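Ticket 184: Gripper drops slippers during open day program
Status: open, waiting for test
Site: Rakeria workroom
Related: ticket 183 (wrist cable loose, closed)

Thu 3 May, first entry
During the morning demonstration for the visitors from Trajkovski, the arm dropped the slipper in 3 of 12 picks. Each time it had closed on the mesh part in front. The mesh is soft and it slides out when the arm begins to lift.

Tried so far:
Closing force one step higher. No change.
Slower lift. A little better, but the visitors must wait too long.
Restart of the Wirnow controller. No change, and no error in the log.

Second entry, after lunch
I moved the grasp point from the mesh to the white band at the opening. The band has stitching and I think it gives more hold -- please confirm if you have the same fabric at Renenen. 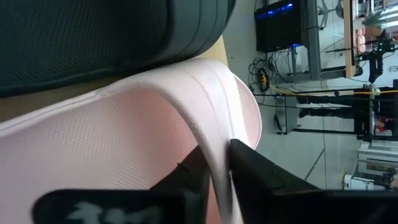 Wrist view, pink slipper, fingers on the edge of the white band.

I did not yet repeat the full series with the new point. The dark pair has its own grasp point in the program and I did not change it. Please do not close this ticket before both colors are tested. We need a stable version for the next open day in September.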